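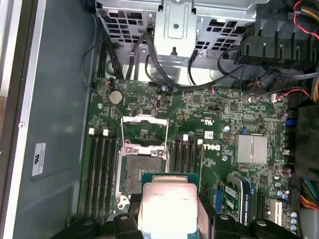 Re: Dell board, CPU socket order of work

> Petkov list, December: do the DIMMs go in before
> or after the CPU?

After. With all slots empty you have clear access to the socket lever. Order used here:

1. Raise the lever and the clamp plate. Keep the white socket cover.
2. Lower the CPU straight down, by its edges. No sliding.
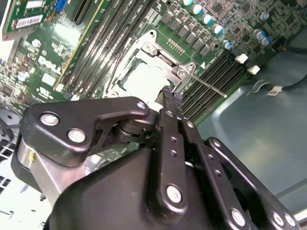

3. Close the plate, then latch the lever.
4. Fit the DIMMs, 2 per bank to start.

Paste is Hulleo, one small dot.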